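The Second Life of the Office Computer

Institutions across the country replace their desktop computers on a schedule. The schedule is usually set by a warranty, a lease or a line in a budget, and it takes little account of whether the machines still do the work asked of them. When the date arrives, the old computers are unplugged, stacked and taken away. The people who used them seldom learn where they go.

The town library in Indlow began to ask that question when its own replacement date came up. The library had 89 desktop computers in its reading rooms, its study hall and its back offices. Most were used for web browsing, the catalog and the printing of forms. Under the agreement then in force, all of them would have been collected by a contractor, weighed and shredded. The library would have received a certificate for its records and a modest credit toward the next purchase.

"We were being paid by weight," says Yuto Kikuchi, the library's head of public services. "A computer that could serve a family for years had the same value on that form as one that had been under a leaking pipe."

The library declined to renew the agreement. In its place, it entered into an arrangement with Skerkham, a repair and resale workshop two towns away, under which every retired machine is assessed before any decision is made about its disposal. Computers that pass are cleaned, fitted with new storage and lent to library cardholders on terms much like those for a book, though with a longer loan period. Computers that fail are taken apart for their usable components. Only what remains is sent for recycling.

The arrangement is not a complicated one, but it required the library to settle several matters it had not previously considered. The first was data. Public computers hold less personal information than many people suppose, but the office machines had been used for payroll, correspondence and interlibrary loans. The library now removes every storage drive before a computer leaves the building, and the drives are destroyed separately. This costs more than the old service did. Kikuchi regards the expense as fixed and declines to discuss reducing it.

The second matter was responsibility. A lent computer can fail, and a household that depends on it for schoolwork or a job application may be poorly placed to wait. The workshop therefore holds 13 finished machines in reserve at all times, ready to be exchanged over the counter. Borrowers are not asked to diagnose the fault or to describe it in technical terms. They return one computer and leave with another.

The third was language. Early notices called the machines "refurbished," a word that some borrowers took to mean "repaired after damage." Later notices called them "library computers," and requests rose at once. The loan agreement was also shortened from six pages to two, and a printed guide now explains how to connect the keyboard, the screen and the power cord in large type. Majali, the community center that shares the library's parking lot, keeps copies of the guide at its front desk and offers a table where borrowers may set up a machine with help before taking it home.

Demand has been strongest among households with more than one child in school, and among older residents who find a telephone screen too small for forms. A smaller group consists of people starting businesses from home. The library does not ask applicants for proof of income. It considered doing so and concluded that the work of checking would cost more than the occasional loan to a person who could have bought a computer outright.

Not every retired desktop is worth saving. Power supplies age, fans wear, and some older boards cannot run an operating system that still receives security updates. Compact office cases often use parts in shapes peculiar to one manufacturer, so that a failed unit can be replaced only from another machine of the same family. For this reason the workshop keeps its stock of parts sorted by maker and model, and prefers to receive computers in large matching groups. A single donated desktop, however well kept, is often the hardest to place.

Other institutions have begun to take an interest. Sindon, a regional purchasing office that buys equipment for several school districts, added a reuse clause to its standard contract in October. The clause obliges suppliers to provide repair manuals and to state for how long replacement parts will be sold. It applies only to new purchases, and its effect will not be felt until those computers reach retirement age themselves. Districts that want results sooner will have to examine the terms under which they dispose of what they already own.

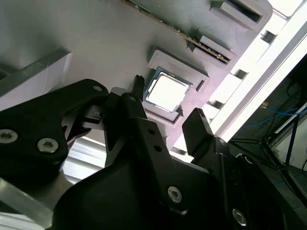
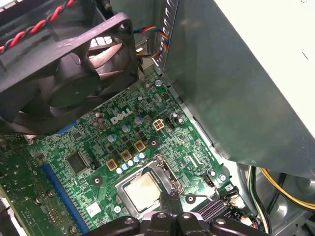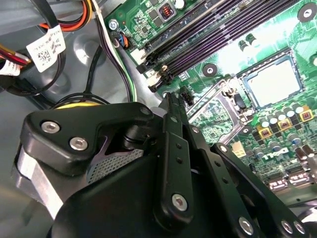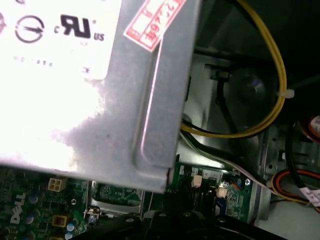
Desktop parts, including a processor, a Dell motherboard and a power supply unit.

Yuto Kikuchi would like the next contract to go further. The price of a new computer, he argues, ought to be quoted together with the cost of keeping it in use for twice its warranty, so that a cheap machine that cannot be repaired no longer looks like a saving – "and if a supplier can't give us that second number, I would want to know why before we sign." The library's board is expected to take up the proposal when the present purchasing agreement comes up for review. Until then, retired computers will continue to go to the workshop in matching groups, and applications for loans will be accepted at the main desk during regular opening hours.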